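My mother-in-law asked me on the telephone whether a machine can tidy up after the children yet. She has read in a magazine that robots will soon do the housework, and she wants to know if she should wait before she buys a new vacuum cleaner. I told her to buy the vacuum cleaner. She was not satisfied with such a short answer, so I promised to write a longer one, and I think some of my readers have the same question.

I work in a small firm in Sindton where we repair packing machines. In our work we have automation every day, and it is very good automation. A line which I visited this spring puts 200 jars in cartons before you can finish a cup of tea. But the jars are all the same, and they arrive always at the same place. If one jar lies on its side, the line stops and a person comes with a glove. When people ask me why the machine from the factory cannot come to their kitchen, I always tell them about this jar.

At home everything is the jar on its side. Think about the toy box. You have balls which are hard and balls which are soft, a cloth over them, something with spikes, something in clear plastic. A child of two years puts the hand in and pulls out what she wants. She does not plan it. For a robot arm with a gripper, it is one of the hardest boxes in the house.

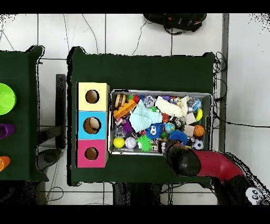
Filed under: Chores and Machines

I have thought a lot about why the mixed tray is so difficult, and I will try to explain it with my own words.

First there is the seeing. A yellow ball on top of the pile is easy to find. A toy with a cloth on it is another matter, for the machine must understand that the thing continues under the cloth. Clear plastic is worse, for the light goes through it and the camera gets confused. My colleague Dehua Lü worked before with sorting of recycling at a plant near Seltside, and he told me that transparent bottles gave him more grey hair than all other rubbish together.

Then there is the holding. When you take a soft ball with spikes, your fingers feel that it gives way, and you press a little more. Most grippers I know from work have two fingers and not much feeling. If they press like for a hard ball, the soft one slides out. If they press too strong, it jumps away. For one kind of thing you can adjust this in a morning. For a whole tray you would adjust until the pension.

And then there is the putting away, which people forget. To lift a toy is half of the chore. After that it should go somewhere, through a round hole for example, and the hole must be bigger than the toy, and the toy should be above the hole when you let go. We do this without looking. I tried it last week with a small ball and my eyes closed, at our kitchen table, and I succeeded at the third time. My wife asked what I was doing.

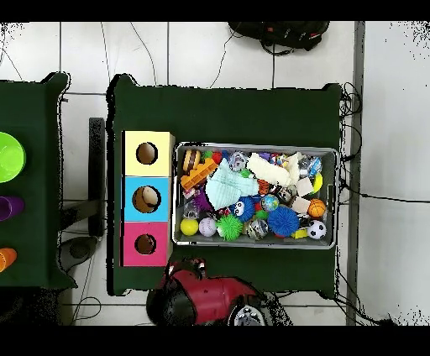

So how far are we? I can only give my impression, I am a repair man and no researcher. Picking one known object from a clear table is more or less solved. Picking things from a pile is possible, but slow. In April I went to an open day of Vinon, a company that sells arms to workshops, and they let one of their arms empty a bin of mixed plastic parts. It needed about 30 minutes for a quantity that I would empty in two. The man from Vinon was quite proud, and I think he had right to be, because some years ago the same arm would have stayed with the first part.

What I liked there was that the arm made mistakes and continued. It took nothing, it came back, it tried from another side. The machines I repair never do this. They do one thing well 99 times and at the next time they call me.

The price is also a question. The arm alone was much above what a family can pay, and my neighbour Hou, who has three small boys, says he would give 350 pounds and no penny more. For this money he can today get a robot which sweeps the floor, if somebody picks up the toys before.

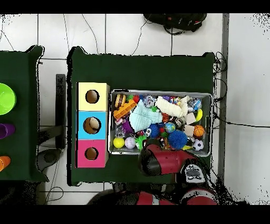 Sindton, April

I add a few lines, as my mother-in-law has now read the first part and she has objections. She says that she never asked for a machine that is fast. It can work in the night, she says, when the children sleep, and if it takes four hours for one tray of toys, who is disturbed? I had not thought of it in this way. In the workshop we pay for every minute, but a living room after nine in the evening costs nothing.

I discussed it with Dehua during the lunch and he agrees with her, only he worries about the noise. He also would not leave such an arm alone in a house with a cat.

She has bought the vacuum cleaner, a blue one with a long cable. The toys she still collects by hand, and the boys of Hou help her when they visit, if there is cake.

Back to top | Contact | © All texts by the author, please ask before you copy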